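4 May 2023

**Gonska phone stand, the tripod one with the clamp. Short version: good clamp, ok pole, rubbish instructions. Keeping it.**

Writing this fast before I forget what annoyed me. Bought from Ketitz online, paid $39 plus postage, came in a padded bag with one corner chewed. Nothing broken. I'd had a cheaper one before this, the bendy-leg kind, and it fell over every time someone shut a door.

What I use it for: top-down video mostly. Paper patterns, mending, the odd recipe. Also video calls with Mum, propped at the end of the bench.

**The clamp**

Best bit by a mile. Two padded jaws on a bar, springy, opens wide enough for my phone with the thick case on. I was sure I'd have to peel the case off every time like with the old one. Nope. Grips hard without leaning on the volume button, as long as you put the phone in a bit off centre. Took me three goes to work that out.

Pads are soft-ish rubber. Mine had a faint chemical smell for the first week, gone now. No marks on the case.

There's a little accessory mount on the top jaw too. Put a small light on it, fine, but a heavier mic made the whole head droop. Wouldn't bother.

**The joint**

Tilts forward, back, sideways. Chunky knob behind the clamp, nice to grab with cold hands. Then a small curved lever under it, pointy end, a bit close to the knob for my liking — I've pinched a finger in there twice. File the end down if you've got kids about.

Holds at an angle well. Left my phone tipped forward through a 16 minute clip and it hadn't moved when I measured. Straight down is harder work, you need to nip everything up properly or it creeps. Give it an extra quarter turn and walk away.

**The pole**

Slim. Probably too slim. At the shortest setting it's solid, at full height you get a wobble if you bump the table, and you *will* bump the table. I run it at half and stand it on the floor. The box says 200 cm fully extended but I've got no reason to go that high and frankly wouldn't trust my phone up there.

Twist locks not flip locks. Slower. Fewer things to snap off in a bag though.

**Setup**

Instructions are one folded sheet, tiny print, and the diagram is for a different clamp. Ignore it. Head onto pole first, then open the legs, then the phone last. I did it the other way round and had it all swinging about.

For the floor I lay coloured rectangles down as markers so I can find the same framing next time. Works on a smooth floor, wouldn't on carpet. Pink for the middle, yellow and blue further out. Cheap trick, saves heaps of time.

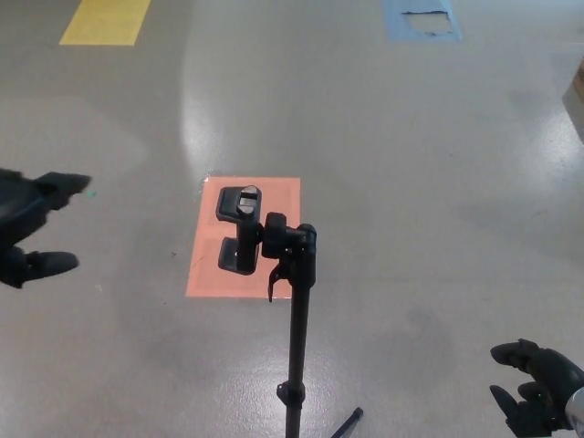 *Photo: Grerkolico Reviews*

Black finish all over, plastic on the clamp. Shows dust something shocking, wipe it with a dry cloth. So far no paint coming off the pole but it's only had 3 months.

**Versus the So stand**

Borrowed one of these for a weekend. Heavier, nicer locks, costs a lot more. Clamp's worse! Flat jaws, hardly any padding, and the phone slid when tilted. If you film standing up and never move the stand, get that. If you're in and out of the car like me the Gonska is lighter and folds down small enough for a tote.

**Gripes**

- that lever
- no carry bag, would it kill them
- spare pads not sold seperately, I asked and Ketitz said maybe in June
- feet slide a bit on tiles

**Score**

Four out of five. Would be four and a half with a bag and instructions for the right product. Will update if the pole starts slipping.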